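November, evening

Started on the marbled top after tea. A book, a cup on its side, the bottle with the orange cap, all to go in the baskets or elsewhere. 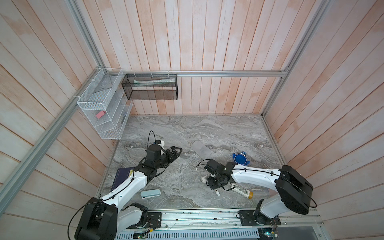

Later

Wiped the stone down with the Hustadora cloth. It took 20 minutes.

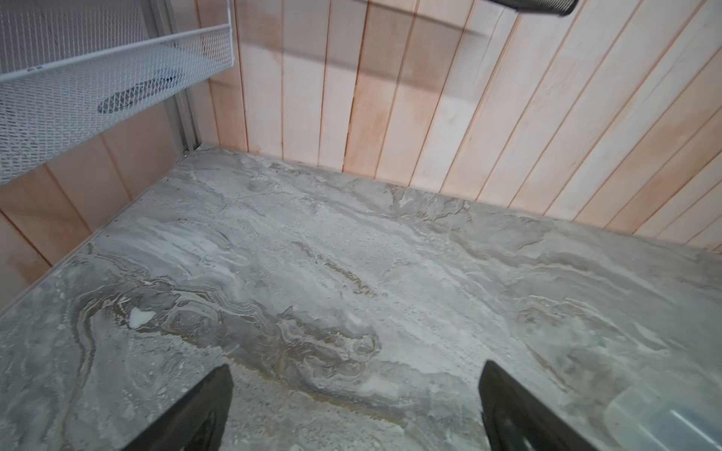
The grey top and the white basket.

Then the food box. The blue lid is from the Skondari set, and I want to keep it.
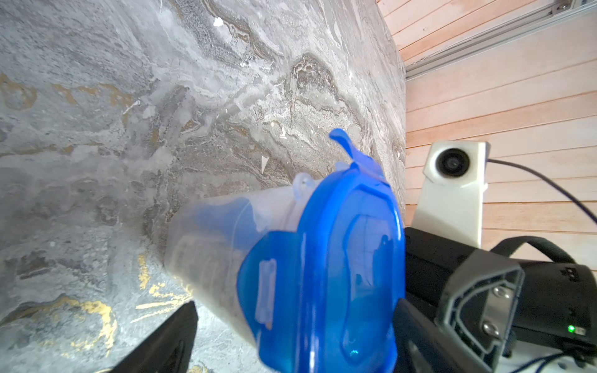

Bajpai sell spares but the postage is silly. Must ring Harndale about the bill.

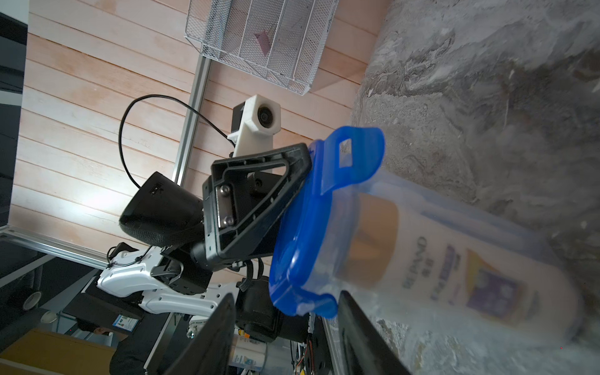
Soup again for supper. Bed by ten.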